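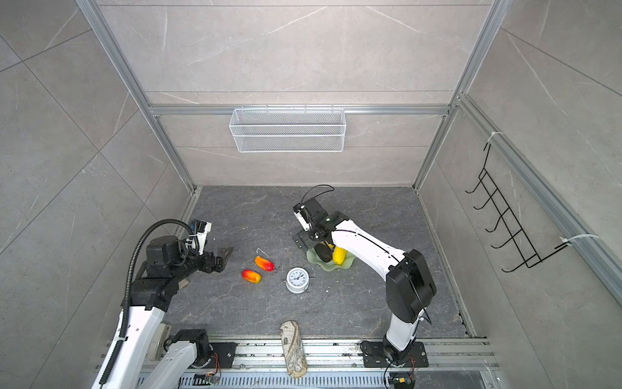

Workshop notebook, 12/10/2025
Glaze tests, pale green, batch 3017

Opened the kiln at nine. Top shelf fine, bottom shelf under-fired again. The cone on the bottom had barely started to lean. I've moved the thermocouple back to where it was before the Navickas kiln was rewired and will see if the two shelves come closer next time.

Test tiles, all on the Stunel white body:
Tile 2: no iron. Clear, slightly milky where thick. Crazed overnight.
Tile 6: iron at the usual amount, sieved twice. Best of the lot. Breaks nicely over the ridge.
Tile 9: same as 6 with extra whiting. Runs. Stuck to the bat and took a chip out of it.

Rūta Dzene thinks the crazing is the body and not the glaze, as she had the same with the last bag from Clilby. She has some of the older clay left and will throw a few cylinders from it so we can compare. Please label them on the foot, pencil burns off.

Bucket was thick this morning. Let down with water, left to stand, stirred again before dipping. Still settling hard at the bottom, so a little bentonite next time, soaked first.
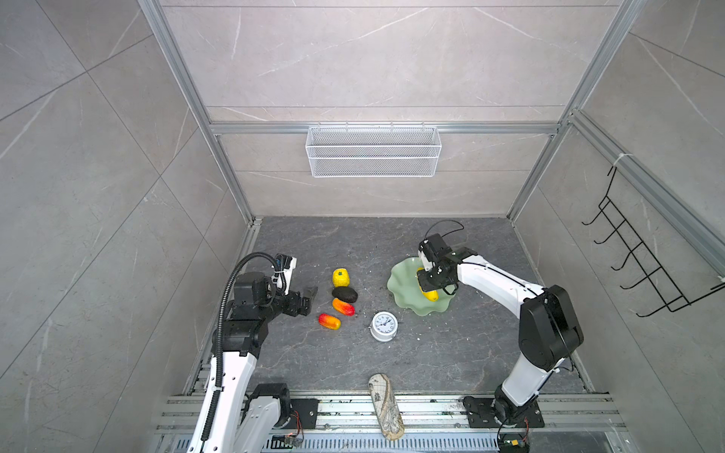
Can tile 6 be refired if it comes out dull?
Once, on the top shelf, with a slower climb to the end. A second refire turned the green grey on the Graltar pots and they were only good for seconds.

Dipping times still need writing down properly. I count in my head and Rūta counts faster than I do, so her tiles are thinner than mine. Use the timer on the shelf.

Glossy surfaces make it hard to judge colour under the strip lights. Take pieces to the window before deciding anything. 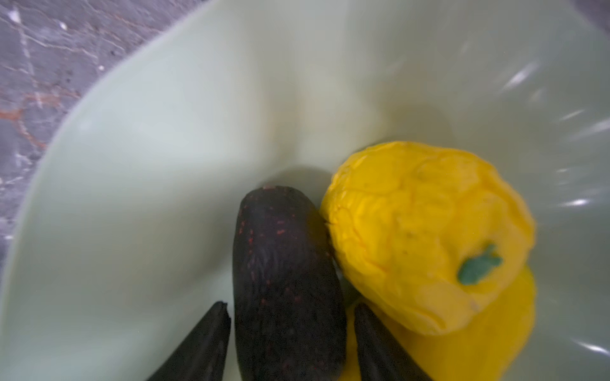

Inside of a bowl, pale green.

To do: order whiting, grind the chipped bat, wash the kiln shelves, ask Clilby which bag numbers changed. Next firing in November, bottom shelf half empty so the heat can get round. Left the lid propped on one brick.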